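Newsletter > Bench Notes > Boards and Fixtures

Peg boards: do we need another one?
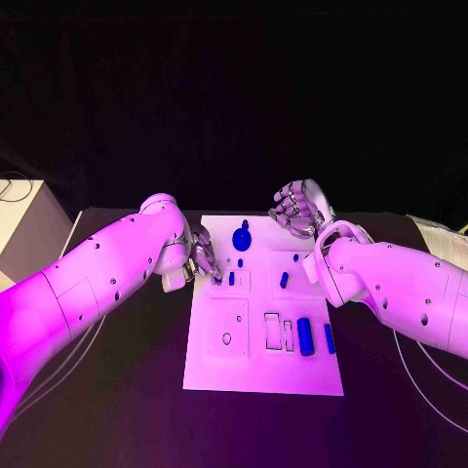
One reader's reply to the last issue was that any practice board with more than a few parts on it ends up as a drawer full of strays, and that a plain block with holes teaches the same thing for less money. I have some sympathy. I also have a drawer like that.

Still, the white board with blue parts keeps coming up in letters, so I gave it a fair look. The layout is sensible enough. Pegs stand upright where you can get hold of them, the small square plates are raised off the base, and the round part that looks like a pulley has a short knob on top. Blue on white is easy to read on a dark table. I will give it that much without an argument.

My doubts are about what people claim for these boards. Magnusson's leaflet promises "everyday skill" after 20 sessions. Skill at what? If you put the same peg in the same hole 20 times, you get good at that peg and that hole. Turn the board a quarter of the way and see how much of the skill is left. I tried this with our own Drindex board in March and the results were humbling. The leaflet doesn't mention turning anything.

Then there is the price. Urau lists its base kit at $178, and that buys the board and 2 raised plates. Spare pegs come in bags of 8, sold separately, and the bag I ordered had a different finish from the set. They went in, but tighter. Maybe that counts as extra practice. I would have liked to be told before paying for it.

Brurnetti is cheaper and makes a decent base, though the cut-out outlines on mine were shallow and the flat pieces slid out whenever the table got bumped. A strip of non-slip mat under the board helped a little. Deeper outlines would help more.

If you already own a board, I'd keep it and change how you use it. Move it to a different spot between tries. Start with the tall pieces out of the way. Keep the tiny parts in a lidded tin, and put them back in it before you go to lunch.

If you don't own one, borrow first. Our Drindex board is free to take out for 2 weeks, pegs included, and I check the tin when it comes back. Notes on how yours has held up are welcome for the next issue, especially from anyone who has reached session 20.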